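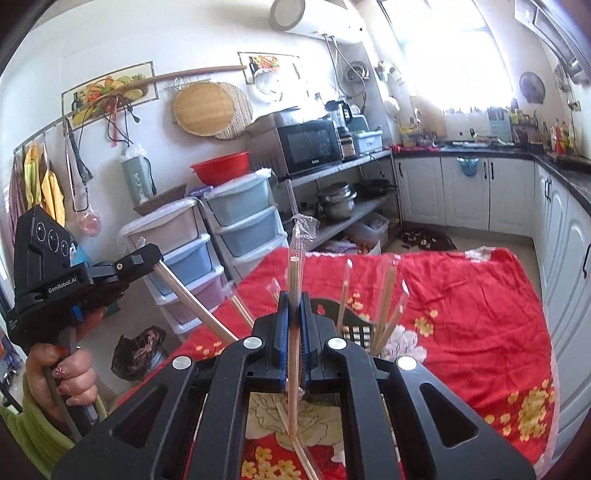
What is a skewer?

A skewer is a long, thin stick with a point at one end. Cooks push pieces of food on to it, one after another, so that they can be turned and cooked together. Skewers are made of wood, bamboo or metal. The wooden ones are cheap and are often sold in bundles, wrapped in clear plastic.

Who thought of them?

No one knows who made the first skewer. People have cooked food on sticks for a very long time. On the Greek island of Santorini, diggers found pairs of clay stands with notches along the top. They are more than 3000 years old, and many experts think skewers were laid across the notches above hot coals.

How is a wooden skewer made?

First the wood or bamboo is cut into strips. A machine shaves each strip until it is round and even. The sticks are dried so that they do not go mouldy, and then they are rolled against each other to rub off the rough bits. After that, one end is ground to a point. Last of all they are sorted and packed. At the Kahraman workshop, a big carton holds 2000 sticks.

Birsen Güneş packs skewers there. She taps each bundle on the table so that all the ends are level before it goes into its wrapper. "If one is bent, I take it out," she says. "A bent one rolls the wrong way on the grill."

Why do people soak them?

Wood burns. If a dry skewer is put over a fire, the bare ends can turn black or catch light. Many cooks leave their wooden skewers in water for about 30 minutes first. Metal skewers do not need soaking, but they get very hot and must be held with a thick cloth or glove.

How should they be stored?

Keep them in a dry place. A basket or a tall jar works well, because the sticks can stand up together and are easy to see. Leave the wrapper on until you need them. It keeps off dust and stops the sticks from sliding about. Skewers should not be left loose in a drawer, where someone might put a hand on a point.

Try it: fruit sticks

You will need 3 skewers, some strawberries, a banana and some grapes. Ask a grown-up to cut the grapes in half lengthways and to snip the sharp points off the skewers once the fruit is on. Slice the banana thickly. Hold the stick near the blunt end and push the fruit on slowly, keeping your fingers away from the point. Sit down to eat, and slide the fruit off on to a plate first.

Words to know

Bamboo: a tall, woody kind of grass.
Grind: to rub something away against a rough surface.
Blunt: not sharp.

Written by Tarık Başaran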